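Progress Report to the Goossens Fund
Project: Shift Work and Recovery Sleep (Surnow study)
Prepared by: Koen Van Damme, Collon Sleep Unit
Date: 02/04/2023

1. Status

The study is on schedule. Recruitment closed with 357 participants, all of them rotating-shift workers from the Florkley sites. The baseline period is finished and the diary phase is under way. Spending is within the approved budget, with one transfer between lines requested in section 6.

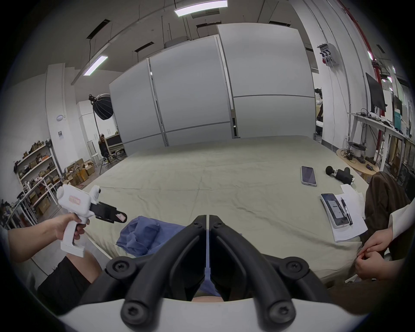
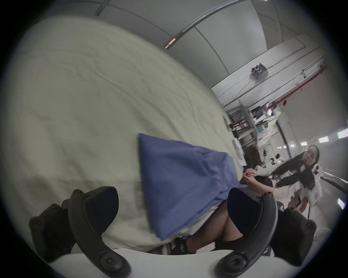

Sem Van Hecke wrote after reading the draft that the diary phase should not be called under way for the night group, which started seven days after the others and had returned only its first week of entries when the draft was sent round. The point is accepted. Tables in the annex now list the night group separately, and no combined figure is given for it until the second week is in.

2. Work completed in this period

Baseline data. Each participant wore a wrist monitor for 7 consecutive nights and filled in a short form on waking. The form asks for time in bed, estimated time asleep, number of awakenings and a rating of how rested the person feels. Monitors were collected at the sites and read out at the unit.

Screening. We sent 686 invitations. People under treatment for sleep apnea, people taking prescription sleep medication and people due to change employer during the study were excluded at this stage. Most of the remaining losses were invitations with no reply after two reminders.

Diary. The paper diary was replaced with a phone version. The paper form is still available on request, and entries made on paper are typed in by two people independently. Where the two versions differ, the original page is checked.

3. Early observations

The following come from baseline data only and have not been adjusted for age or years in shift work. They should not be quoted outside the fund.

Self-reported sleep is longer than monitored sleep in all three shift groups. The gap is widest after the last night shift in a block. Participants tend to report the time they spent in bed as time asleep, even though the form asks for the two separately. The wording of that item has been changed in the diary and the old wording kept on record.

Sleep on the first day off is longer than on any working day, but it is also more broken. Many participants go to bed in the morning, get up in the early afternoon and go to bed again at a normal hour. Our scoring rules treated the second period as a nap if it fell within twelve hours of the first. This was wrong for a number of records and the rule has been rewritten. All affected nights will be scored again.

Ratings of how rested people feel do not follow total sleep closely. Time of waking seems to matter more. This will be tested properly once the diary data are complete.

4. Problems and changes

Monitor batteries. One batch of monitors lost charge before the end of the week. The supplier has replaced them. Participants with fewer than five usable nights were offered a repeat, and those who declined stay in the diary phase but drop out of the comparison of monitored and reported sleep.

Shift schedules. One Florkley site moved from a backward to a forward rotation in the middle of baseline. We were told after the change had been made. Records from that site are kept apart, since direction of rotation is one of the factors under study. The site manager has agreed to send future schedules in advance.

Missing entries. The phone diary accepts an entry until noon the next day. Night workers are often asleep at noon. The limit has been moved to eight in the evening for that group, and late entries are flagged with the hour at which they were made.

5. Work planned for the next period

Rescoring of split sleep periods under the new rule.
Completion of the diary phase, all groups.
Interviews on bedroom conditions (light, noise, temperature, shared or single bed). The guide has been drafted and tried on staff.
First version of the data dictionary, for comment by the fund.
Site visits in April to collect the last monitors.

The bedroom interviews were planned for a later stage. They are being brought forward because several participants wrote in the free-text field that daytime light and household noise were the main reasons for short sleep, and the current form has no item for either.

6. Budget

Staff costs and travel are as planned. Printing is under plan because of the phone diary. We ask for permission to move 500 dollars from printing to postage, to cover the return of monitors by participants who have left a site but remain in the study. No additional money is requested.

7. Decisions requested from the fund

Approval of the transfer in section 6.
Confirmation that the rewritten scoring rule may be applied to baseline records already reported.
A contact person for questions on the data dictionary.

Annexes: A, recruitment by site and shift group. B, scoring rules, old and new. C, interview guide, draft.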